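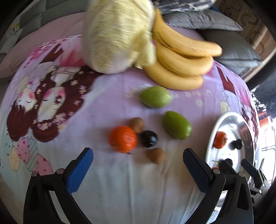

Fruit on the table and in the tray, with the blue-padded gripper open in front.

Brarora sells a service that few households will ever buy. Its customers are firms and university departments that want recordings of people doing ordinary jobs with a hand-held gripper, so that a robot arm can later be trained on them. Brarora finds the homes, sends out the kit, checks what comes back and delivers it in order. We spoke to the firm's head of field work over a long phone call in May and asked what the customer gets for the money.

"You get clips you can use," she said. "That is the whole offer. Anyone can buy the grippers. What people don't have is the time to look at every clip and throw out the bad ones."

The basic package is 300 accepted clips of a single job, in a single home. The customer writes the job on one side of paper. Sorting fruit on a dining or coffee table is the one ordered most often, and she is a little tired of it.

"I would like someone to ask for socks," she said. "But fruit is a good job. It's cheap, every piece is a different shape, and the person at home already has it in."

She asks customers to leave the table as the household has it. Patterned cloths stay on, and so do the cushions and blankets behind. One early customer, a packing equipment firm called Skutia, wanted a plain white sheet under everything and then came back for a second batch without it.

"They had trained on white sheets and their arm was lost on anything else. Printed faces, flowers, lettering, that's what tables have on them. If the cloth has a crease in it we leave the crease."

We asked about large items. A cabbage and a bunch of bananas are too big for most of the jobs she sets, and a customer might wonder why they are in the clips at all. Her answer was that the customer can ask for a cleared table and pay the same, though few do. A kitchen table with only the right-sized things on it is rare, she said, and the arm has to learn to leave some things alone.

The kit itself arrives in a hard case. Brarora doesn't make the grippers and was clear on the phone that it won't claim credit for them. What it adds is the charging dock, the printed instructions and a phone line that is answered until 9 in the evening. Setting up takes a new household 30 minutes, most of it spent on the practice clips.

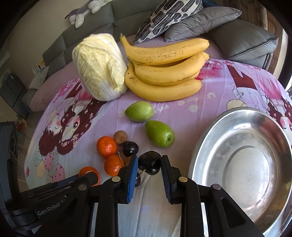 Issue 105

A cherry is harder than it looks. The skin is shiny and the stem goes off wherever it likes, and a person holding the gripper tends to squeeze too hard at first. "You see it in the practice clips. They close the fingers as if it were a tin of beans," she said. "By the end of the first session they've slowed down. We don't teach that, they just get there."

Stems cause the most arguments with customers. Some want the fruit held with the stem clear of the pads and some don't care. Brarora now asks before the work begins, after a batch for Flallent was sent back over it. She would not say who paid for the second batch, only that "it was sorted out between us".

Small brown fruit such as longans give her checkers trouble of another kind. They are dull where the cherries are glossy, and against a busy cloth they are easy to miss when labelling. Two people now label each clip separately and a third looks at the ones where they differ.

Not everything about the service is good. Delivery is slow - three weeks is normal, and one customer we contacted waited five. There is no choice of region, so the food and furniture are whatever the household has. The labels come in one file format only. She accepted the first two and said a second format was being tested.

We also asked about privacy. Households are told to clear away letters and photographs before they begin, and the checkers reject any clip with a readable address in it. People can withdraw a session up to the day it is delivered. After that, she said, it can't be called back, and the form says so in large type.

How does she decide a clip is bad? "Dropped fruit is fine, we keep those and mark them. Customers want to see a drop and what the person does next. Bad is when the hand goes too fast to follow, or someone gives up and picks it up with their fingers. We get a lot of fingers."

The next job on her list is cutlery, for a customer she would not name. She has asked for forks to be left out of the first batch.

READER COMMENTS (3)

We used them last year for a tea towel folding job. Clips were good, labels were good, the wait was far too long. Would use again if they fixed that.

Does the price include the fruit? Serious question, I was asked to supply my own when I did sessions for another firm.

Agree about the stems. Our arm treats a stem as part of the table half the time. I'd have liked more on how they label it.

RELATED ITEMS
Bermúdez suction cups: six weeks on a bakery line
Flallent shortens its hire terms
Gripper pads compared: smooth, ridged and foam
What to ask before you pay for labelled video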